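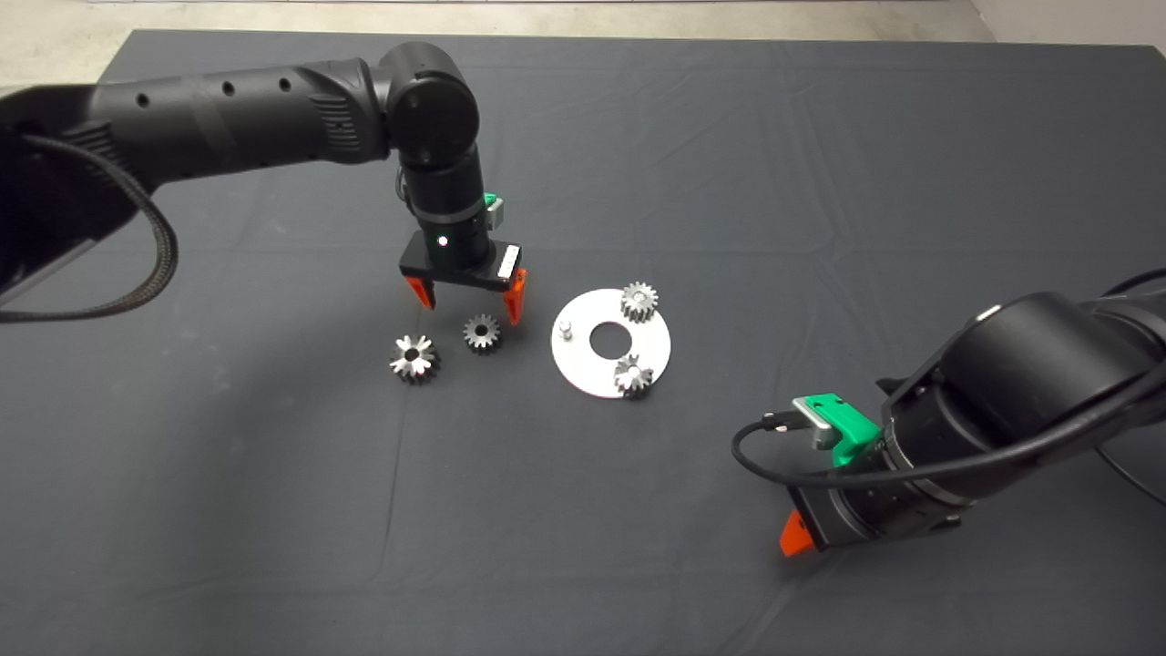
**Vultley Miniature Park** is an open-air model village on the southern edge of the town of Vultley. It shows buildings and landscapes from the surrounding district at a scale of 1:25, and is open from March to the end of October.

## History

The park was begun by Arnout Jacobs, a retired surveyor, who built a model of the Vultley corn exchange in his garden and went on to add the rest of the market square. When the garden was full he leased a former plant nursery from the Hendricks estate, and the models were moved there over a single winter. The Zisen valley section was added later, with a working watermill and a stretch of canal.

## Layout

The site has 417 models, set along a one-way path of about 900 metres. It is divided into four parts: the old town, the harbour, the Zisen valley and Cestutow. The last of these shows the hill village of Cestutow as it stood before its upper street was rebuilt, and was drawn largely from parish maps.

A garden railway links the harbour and the valley. It has 11 stations and runs whenever the park is open, except in heavy rain. Dwarf conifers and clipped box stand in for full-sized trees.

## Visiting

The entrance is on Hendricks Lane, 200 metres from the bus station. The path is level apart from the Cestutow section, which has a short ramp – pushchairs and wheelchairs can use it in both directions. Dogs are admitted on leads. Last entry is at 4.30 pm.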